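Prarwood Toy Library to Open Second Lending Room in November

Bhatia Foundation grant will extend free borrowing to families on the east side of the city

PRARWOOD – The Prarwood Toy Library announced today that it will open a second lending room in November, on the ground floor of the former Rilier Street post office. The new room will offer the same free borrowing service as the library's original location on Prolton Avenue and will be open to any household in the city with a child under the age of 13.

The expansion is supported by a grant from the Bhatia Foundation, which will pay for the lease, shelving and one full-time position over the next 6 years. The library signed the lease this summer following a review of three possible sites.

"Families on the east side have been taking two buses to reach us, often with a stroller and a bag of returns," said Gladys Inga, executive director of the Prarwood Toy Library. "Many of them still come every other week. We have wanted to be closer to them for a long time, and the Rilier Street building gives us the space to do it properly."

The library recorded 2,191 loans in its most recent program year, its highest total to date. Puzzles and games for children between the ages of seven and twelve were the most requested category, followed by building sets and pretend-play items. Demand for puzzles has led the library to set aside part of its purchasing budget for replacements and for more difficult versions of titles that are frequently on hold. 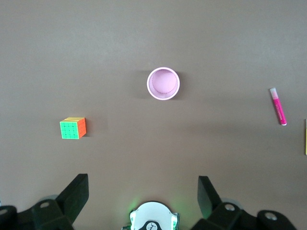 Prarwood Toy Library News, Vol. 6, No. 4

The Rilier Street room will open with a starting collection of toys drawn from the Prolton Avenue shelves and from new purchases. Items may be returned to either location. Members who already hold a library card will not need to register again, and holds placed at one location can be picked up at the other after two business days.

Borrowing terms will remain unchanged. Each household may take home up to four items at a time for a period of three weeks, with one renewal if no other family is waiting. The library does not charge late fees. Families are asked to report missing pieces at the time of return so that the item can be repaired or retired from circulation.

Apinya Mahawong, who has managed the collection at Prolton Avenue for the past eight years, will oversee both rooms. Her responsibilities will include safety checks, cleaning schedules and the selection of new items for the Rilier Street shelves.

"Parents tell us what their children are asking for, and the children are usually quite specific," Mahawong said. "A child who has finished one puzzle wants the next size up. With a second room we can keep more of those on the shelf – and keep the waiting list shorter."

The new location will also include a play area with seating for adults, a changing room and a step-free entrance from the parking lot. A weekly story and play hour for children under five will begin at 10:30 a.m. once the room is open. The session is free, with space for 40 people, and registration will be handled at the front desk.

Local schools and licensed home child care providers may apply for a group card, which allows larger loans for a full school term. The library has set aside 100 group cards for the coming year. Applications are available at the Prolton Avenue desk and will be accepted until all cards have been issued.

The library welcomes donations of toys and games in good condition. Donated items must be complete, and battery-operated toys must have a working battery cover. Stuffed animals, car seats and cribs cannot be accepted. Donors are asked to bring items to Prolton Avenue during regular hours and to leave nothing outside the Rilier Street building while work on the interior continues.

About the Prarwood Toy Library

The Prarwood Toy Library is a nonprofit organization that lends toys, puzzles and games to families free of charge. It is funded by grants, individual gifts and an annual fall sale.

Media contact

Gladys Inga, Executive Director
Prarwood Toy Library, Prolton Avenue
Interview requests and visits to the Rilier Street site may be arranged through the front desk.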